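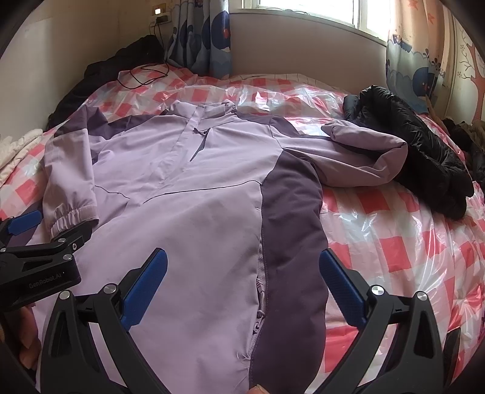

Rurkico garment folding – issue log
Ticket: Sleeve keypoint swaps sides when a sleeve doubles back
Component: Merandale labeler, cuff and hem heads
Priority: medium (raised from low after it ate my January)
Status: resolved, with one leftover

Summary
The labeler marks left cuff, right cuff, collar and hem on outerwear before the folding policy gets to see it. On jackets with a sleeve folded back toward the body, it puts both cuffs on the same arm. The policy then tries to fold a jacket with two left arms, and does so with great confidence.

Steps to reproduce
1. Load any clip from the Castellanos split where one sleeve hangs straight and the other is turned back on itself.
2. Run the labeler with default settings.
3. Look at the cuff labels. Look at them again.

Expected: one cuff per sleeve, or "hidden" if the cuff can't be found.
Got: two cuffs, one sleeve, confidence bar nearly full on both.

Log

Entry 1
Blamed the checked bed cloth. The glossy plastic on top of it throws highlights near the window, and I have never trusted a highlight. Masked out the background and reran. Same two left arms. Apologies to the cloth.

Entry 2
Blamed the color blocking. The lilac jacket has dark purple at the shoulders and a broad dark purple panel down the side, so I thought the panel was being read as a sleeve. Converted everything to grayscale. The error moved by a few pixels and settled in again. The panel is innocent too.

Entry 3
Tried training longer. I mention this only for completeness.

Entry 4
Went through the training labels by hand, which I should have done in Entry 1. The set has 3,048 labeled outerwear frames. Of those, 60 have a sleeve folded back far enough to hide the cuff. Annotators were told to click "the visible cuff" and then to click "the other cuff," and the tool would not let them save until both fields were filled. In 11 of the 60 they used the hidden flag, which lives two menus down. In the rest they clicked the same cuff twice and got on with their lives. I would have done the same.

So the labeler was doing exactly what we taught it. This is the worst kind of bug, as there is no one to complain to but the labeling guide, and I wrote the labeling guide.

Entry 5
Changes made:
– The hidden flag is now a button next to each cuff field. One click.
– The tool refuses to save two cuffs at the same spot.
– All 60 frames relabeled by hand.
– Added a check at run time: if both cuffs trace back to the same shoulder, drop the weaker one and mark it hidden.
– When a cuff is hidden, the policy pulls the sleeve open before starting the fold.

Entry 6
Reran on 20 held-out clips from Altitdale, all with a turned-back sleeve. No doubled cuffs in any of them. Turned the run-time check off to see whether the relabeling was doing the work or the check was covering for it. Two doubled cuffs came back. Check goes back on and stays on.

Result for the write-up: relabeling fixes most of it, the check catches what's left. We should report both numbers. Please don't let anyone fold them into one.

Leftover
Long side pockets left partly open still get a weak "cuff" response now and then, mostly where lining shows. It stays under the threshold, so nothing acts on it. Moved to its own ticket, low priority, which is also how this one started.

Closing. Reopen if you meet a jacket with two left arms. If the jacket was sewn that way, file it under hardware.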